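**Notice from the Office of Linens, Damgaard House, Civcombe**

November 24, 2020

The Office has received 395 letters on the matter of the armchair. All of them have been read, and most have been answered.

Residents will recall that under the May settlement every cloth in Damgaard House belongs to a shelf, and every shelf to a floor. The register lists 2962 cloths. It doesn't list a chair as a place where cloths may be kept. The flower chair arrived from Preria with its petals wrapped in paper, and within a week residents had begun leaving things on its yellow seat overnight – first a napkin, then a scarf, then the contents of a drawer.

The Prornlow wing has argued that a flower is entitled to whatever settles in it. The Office respects this view and has filed it under number 665.

It is therefore ordered that the seat be cleared each evening before the lamps are lowered. Cloths are to be lifted out singly and folded in 3 parts. White is to be separated from lavender, even where the two have grown attached. A cloth with a red border will be held until its shelf is found.

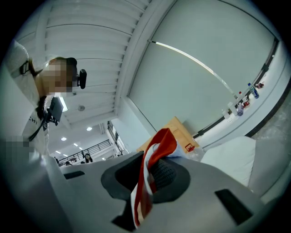
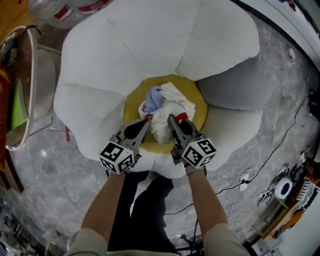 *First, the cloth with the red border; second, the seat of the flower chair, white and lavender together.*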